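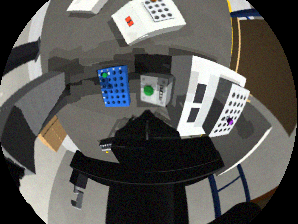 RESEARCH ARTICLES

Journal > Work and Household Studies > Research Articles

February — Mirjana Gashi and Nermina Radonjić

Figure 1. A rendered workbench with a dark grey surface. A light grey perforated plate sits on the larger white panel.

4. Where things live: habits of putting away

We came to this part of the study rather sideways. The interviews in Starau were meant to be about buying and keeping tools, and the question of where people put them down was a warm-up, something friendly to ask while the kettle boiled. But people had so much to say about it, and said it with such feeling, that by the second month we had moved the question to the middle of the interview and given it all the time it wanted. The diaries that followed, kept by 54 households in Starau and in the smaller town of Okow, were built on what we heard in those kitchens and sheds.

The diary itself was a plain thing. Each household was asked to write a few lines whenever somebody finished a job at the bench, whether that bench was a proper one in the garage or the end of the laundry counter, and to say what was left out and what went back. We received 477 entries in all. Many were a single line ("put it all away, was cold"), while others ran to up to 800 words and wandered happily into family history, the neighbours' fence and the price of paint. We read every one of them aloud to each other, and we would recommend this to anyone working with diaries, as it slows you down in a useful way.

4.1 The home spot

Nearly every household spoke of tools having a home. The word was theirs, and it turned up long before we had thought of using it ourselves. A home might be a hook, a drawer, a jam jar or a particular corner of the windowsill, and it did not need to be a sensible place to be a firm one. One woman in Okow kept her good pliers in the bread tin, where her mother had kept them, and her grown children still looked for pliers in the bread tin when they visited.

We had expected that a board or rack with a marked place for each tool would bring more tools home. Surfaces of the general kind shown in Figure 1, with regular holes, are often praised in household manuals for this very reason. Our diaries were kinder to the idea than we were at first, but only in homes where one person used the bench. Where the bench was shared, people moved pegs and hooks to suit themselves, and the next person along was left hunting. Several couples described this as their longest-running argument, and most of them were laughing when they said so.

4.2 Leaving things out on purpose

The second pattern took us longer to see. We had coded anything left on the bench as "not put away", and it was Radonjić, going back over the Starau entries, who noticed how often the writer meant to leave it there. A half-mended toaster with its screws in a saucer was a reminder. So was a plane left beside a sticking door. To clear these away would have been to lose the thread of the job, and people were quite cross when a helpful relative did it for them.

We therefore split the code in two — things forgotten and things left waiting — and read the whole set again. The line between them was not always clean. An entry from a retired fitter in the Grosby flats begins with a sander left out for the morning and ends, some weeks on, with the same sander under a pile of mail. He called it waiting throughout. We have kept his word for it in the coding, although we did talk about it for most of an afternoon.

4.3 Children and borrowed tools

Borrowed tools followed rules of their own. They were usually kept apart from the household's things, near the front door or in the car, and were the most likely to be cleaned before being set down. Children's tools showed the opposite habit and travelled all over the house. The entries here are fewer and were mostly written by parents, so we treat them with some care and return to them in Section 6, together with the follow-up visits in Okow.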